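Can a robot do your chores yet?

Basteveck Science Club — reading pages for ages 8 to 11
Page 21

Think of a job you are asked to do at home. It might be putting the cups away, or picking socks up off the floor. You can probably do it while talking to someone. For a robot, the same job is still very hard.
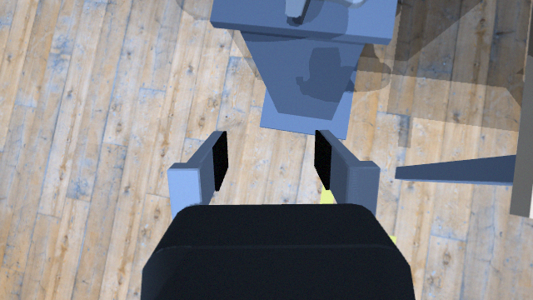
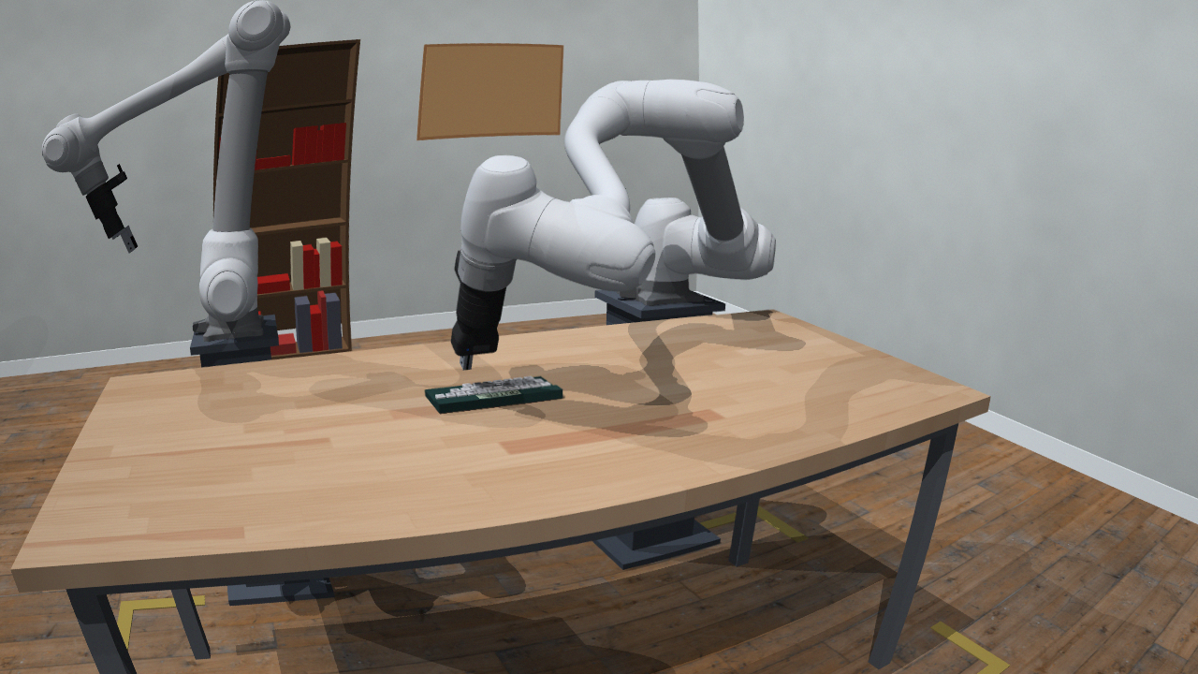
Robots are already good at some kinds of work. In a factory, a robot can put the same screw in the same hole all day long and never get bored. It can do this when the hole is always in the same place. People set everything up so that there are no surprises. A home is full of surprises. Your shoes are in a different spot every day, and somebody may have left a bag on the stairs. Many robots also have a much simpler hand than you do. The ones in both pictures have two fingers, which can pinch but cannot do much else. In the second picture, one of these hands is just above a small green circuit board on a table. To pick up something that flat, the fingers have to come down in the right place and stop at the right height. If they are a little too high, they close on air. If they are too low, they bump the table.

Both pictures were made by a computer. This is called a simulation, and it works a bit like a video game. A robot's program can try a job in a simulation 3000 times and nothing gets broken. After that, it has to try the job with real things, and real things can be slippery, bendy or heavier than they look.

So which chores can machines do now?

Washing clothes: yes, but you have to put them in and take them out.
Vacuuming a flat floor: yes, if the floor is fairly clear.
Folding a T-shirt: sometimes, and often slowly.
Tidying a whole bedroom: not well enough to leave it to them.

Shops are somewhere in between. A machine can carry boxes along a clear path in a storeroom. Filling a shelf is harder — a bag of crisps must be held gently, and a tin of beans needs a firm grip.

Try it yourself

Put a coin, a sock and a pencil on a table. Pick each one up using only your thumb and one finger, and keep your wrist stiff. Now try again with one eye closed. Which was the hardest to pick up? Write down what you had to change each time.

Next page: How does a robot know where its hand is?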